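Wirent Releases Oravec 2, a Grasp Planner Tested in Simulation First

PUTGATE, June — Wirent today released Oravec 2, the second major version of its grasp planning software for single-arm robots. The new version lets users build a tabletop scene, run a pick in simulation and send the same plan file to a real controller without rewriting it.

Oravec 2 takes object poses from a perception module or from a scene file and returns a full arm path, including the approach, the grasp and the retreat. Users can change the wall and floor textures, the table surface and the mix of objects between runs. The release comes with 25 ready-made rooms and 426 object models.

"Most of our users were keeping one set of scripts for the simulator and another for the cell," said Nathalie MacDonald, head of product at Wirent. "They asked us for one set, and that took up most of the work on this version."
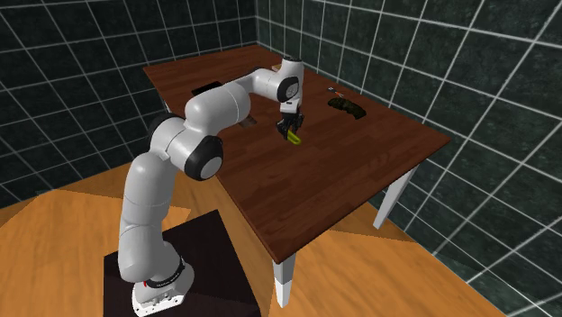 Straight-down grasps on small, narrow items were a focus of testing. The planner now picks the wrist angle from the long axis of the object and checks both fingers against the tabletop and nearby items before it commits to a path. If no safe path is found, it reports which check failed.

Tidton, a contract packaging company, had early access to the software. "We ran 200 layouts overnight and had a list of the bad ones in the morning," said Vojtěch Gajdoš, automation engineer at Tidton. "Some of those were our own scene files — wrong table height, mostly."

Oravec 2 is available now to current license holders at no added cost. Scene files from the first version need to be converted with the included tool. Custom gripper files carry over as they are.

Media contact: Valentin Trummer, Wirent press office, Putgate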